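Section 4. Wrist camera and gripper: set-up and care at the washer station

This section covers the Eslow arm when it is installed at a front-loading washer as part of the Madel laundry cell. Read Section 3 (base and power) first. The arm must already be bolted down, leveled and able to home without faults.

You will need:
the Addo teach pendant
the 2 mm hex key from the accessory bag
a lint-free cloth and plain water
a soft brush
two or three dark garments and two or three light ones, clean and dry

CAUTION: Set the washer to standby and unplug it before you put your hands near the drum. The pendant's pause button stops the arm only. It has no effect on the washer.

4.1 Mounting the wrist camera

1. Move the arm to the Service pose (pendant: Motion > Poses > Service). Wait for the brake light to turn solid.

2. Slide the camera into the bracket on the wrist with the cable exit pointing back toward the elbow. The bracket is keyed and the camera will only seat one way. Do not force it.

3. Tighten the two bracket screws with the hex key until they stop, then no further. Overtightening bends the bracket and shifts the view.

4. Route the cable through both clips. Leave enough slack between the second clip and the wrist joint for the wrist to turn through its full range. Check this by hand with the brakes released before you power the joint.

5. Open the camera view on the pendant. The gripper fingertips should show at the edges of the picture when the gripper is closed. If they are missing altogether, the camera is not fully seated. Go back to step 2.

Note: The camera sits close to the work and has a fixed focus. Fingertips will look blurred in the view. Do not try to correct this.

4.2 Fitting the fingertips

The gripper ships with hard tips for testing. Replace them with the soft tips before any work with fabric.

1. Close the gripper, then open it halfway.

2. Pull each hard tip straight off. Do not twist.

3. Press a soft tip onto each finger until it clicks.

4. Run the tip check (pendant: Tools > Gripper > Tip check). The gripper closes and opens several times. If the pendant reports uneven contact, remove both tips, wipe the posts and fit them again.

Soft tips wear. Replace both together after 900 cycles or when the surface looks shiny, whichever comes first. The pendant keeps the count, but it has to be reset by hand when new tips go on.

4.3 Teaching the door opening

The arm needs to know where the washer opening is and how far the rubber gasket stands in from the rim. Repeat this procedure whenever the washer or the base has been moved, even slightly.

1. Open the washer door fully and fit the Brandex door stay so it cannot swing back.

2. Select Cell > Opening > Teach. The arm moves to a point in front of the door and waits.

3. Using the jog keys, bring the closed gripper to the top of the rim. Press Record. Do the same at the bottom, left and right. Keep the tips just clear of the metal. Contact during recording will throw off the depth.

4. Jog the gripper to the innermost fold of the gasket at the top and press Record again. Repeat at the bottom.

5. Press Finish. The pendant draws the opening as a circle. If the circle is flattened or the pendant shows code 46, one of the points was recorded out of order. Clear all points and start again from step 3.

CAUTION: Never teach the gasket points with a garment in the drum. The arm will take the fabric for the gasket and later press too deep.

4.4 Checking the view with fabric

Dark garments are the hardest case for this camera. At close range, black cloth can fill most of the view, and the tip pressing on it is nearly as dark as the cloth. The arm then relies on the gasket and the front of the washer to know where it is. Check that both stay readable.

1. Turn on the lights normally used in the room. If the cell runs at night, do this check at night as well.

2. Drape a dark garment over the lower part of the opening so that some of it rests against the gasket.

3. Select Tools > Camera > Live and jog the gripper until a tip touches the cloth.

4. Look at the live view. The folds of the gasket should stand out as separate ridges with dark grooves between them, and the white of the machine body should be clearly brighter than the cloth. Some of the cloth may go fully black. That is acceptable as long as a brighter patch with visible surface texture remains, as in the view below.
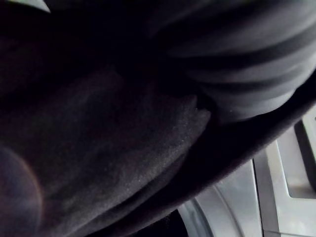
5. If the ridges run together, raise Exposure one step at a time and look again after each step. Stop when the ridges separate. Do not go past 62, or white surfaces will wash out and the rim will be lost.

6. Swap the dark garment for a light one and repeat steps 3 and 4 without changing the exposure. If the light garment washes out, lower Exposure by one step and recheck both.

7. Press Save to cell. Settings that are not saved are lost at the next restart.

Note: If no exposure value works for both garments, the lighting is too uneven. Add a lamp on the darker side of the washer, aimed at the opening and not at the camera. A matte shade helps. Then repeat the whole check.

4.5 Setting grip force

1. Select Cell > Gripper > Fabric. The default profile is Medium.

2. Have the arm pick up one garment from the edge of the opening and hold it for a slow count of five.

3. If the garment slips, move to the next higher profile. If the gripper pinches a fold of the gasket along with the cloth, stop the arm, open the gripper from the pendant and go to 4.3. Gasket pinching is nearly always a teaching error — more force or less force will not cure it.

4. Repeat with the heaviest item you expect to handle.

CAUTION: Do not pull a pinched gasket free by moving the arm. Open the gripper first. A torn gasket will leak, and damage of this kind is not covered.

4.6 Routine care

Before each shift
Wipe the camera window with the lint-free cloth, dampened with water. No solvents.
Look over the soft tips for cuts and stuck fibers.
Check that the door stay is tight.

Every week
Brush lint from the gripper fingers, the bracket and both cable clips.
Wipe the gasket folds by hand with the washer unplugged. Lint collects where cloth rubs against the rubber, and loose fibers end up on the camera window.
Run the tip check.

Every month
Repeat the fabric view check in 4.4 with one dark garment.
Check the bracket screws with the hex key.

4.7 Common faults

Live view is dark on all garments
Clean the camera window. If there is no change, confirm that the cell settings loaded (Cell > Info) and that Exposure has not gone back to the default.

Arm stops short of the opening
The washer has probably moved. Machines on smooth floors creep during the spin cycle. Push it back to its floor marks, then teach the opening again.

Arm touches the rim on the way in
Check for a loose bracket screw. Tighten it, repeat 4.4, and teach the opening again before restarting.

Gripper closes on nothing
Usually the cloth has slid back into the drum. Press Retry once. If it happens repeatedly on dark items only, raise Exposure by one step and save.

Camera view freezes
Pause the arm before touching the cable. Reseat the connector at the elbow, then restart the camera from the Tools menu. If the view freezes again when the wrist turns, the cable is too tight at the second clip. See step 4 of 4.1.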